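Teaching by remote: cutting board keeps ending up beside the water
Forum > Manipulation > Demos and teleop

gasketcase
Posted Apr 26, 2024

Week two of showing our arm how to rinse a cutting board. I drive it by remote control from the next room, which my family describes as "doing the dishes with extra steps." I have 137 demos saved and I'd call maybe a third of them rinsing. The rest are a man waving a board near a faucet.

My trouble is the approach. I come in from the right, and the stream lands behind the board's top edge. 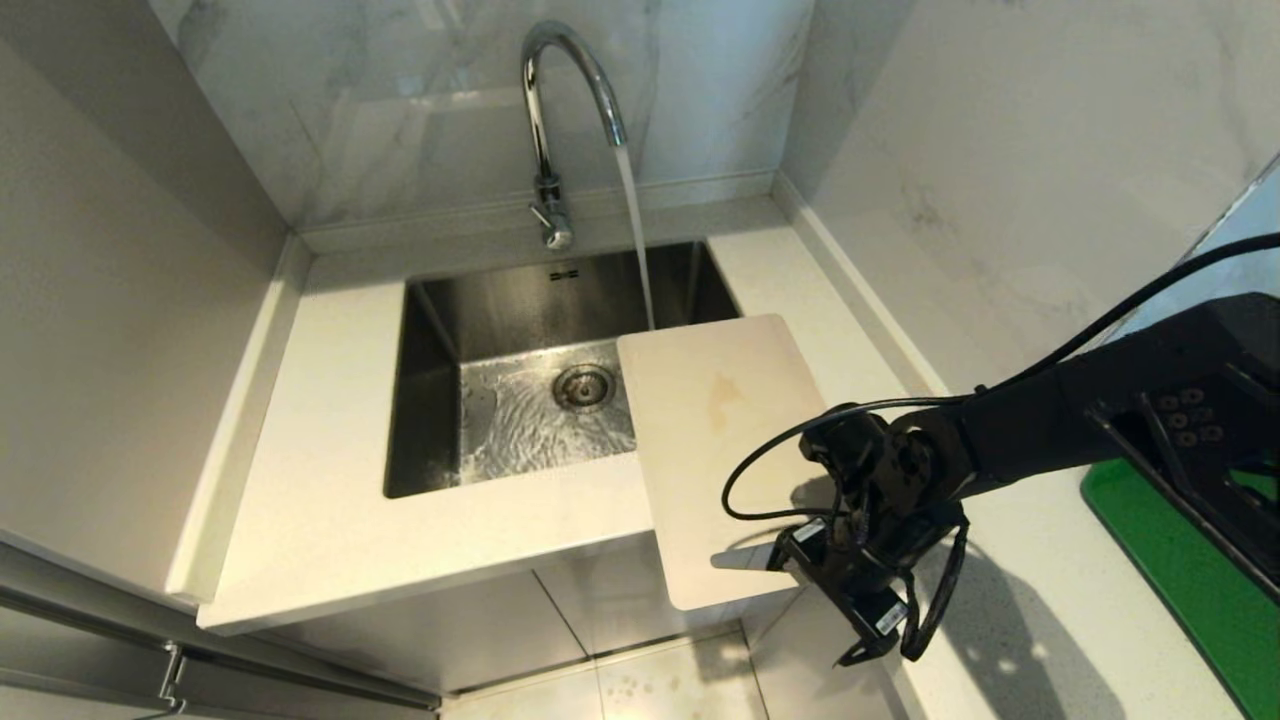
Demo 80, board at the front right corner, water going straight into the basin.

Do I keep these or toss them? The Plandow guide says to keep "recoverable" demos and then doesn't define recoverable.

torque_wench
Keep it if you fixed it in the same take. If you gave up and hit reset, toss it. You're teaching it to give up.

Also, you've clamped the lower right edge, so the whole board is hanging off one corner. I'd grab closer to the middle of a side.

oldmanservo
Disagree on tossing. We trained on 976 takes at Agbeko, plenty of them ugly, and the ugly ones were where it learned to recover. Label them and sort it out later.

torque_wench
"Sort it out later" is how I inherited a drive with 1,109 files named final.

pinchpoint
Why remote at all? Put the arm in free-drive, take it by the wrist and walk the board under the water. You'll feel the sink rim before you hit it. I switched in June and never went back.

gasketcase
Tried it. My hands end up in the head camera's view, and I'm not built to stand bent over a sink for an hour. Remote I can do sitting down — with coffee.

oldmanservo
Mind that cable, by the way. That loop off the gripper is wide enough to lasso the faucet.

gasketcase
It's on the list. The list is long.

pinchpoint
What about the orange stain? Is the robot supposed to get that out?

gasketcase
I can't get that out. Rinse only for now. Scrubbing is a separate task and I'm putting it off.

torque_wench
Start your next batch with the board already over the basin, then move the start position back a little at a time. And slow down near the rim.

gasketcase
OK, doing that tonight. Keeping 80, labeled "missed water." Will post the next batch when there is one.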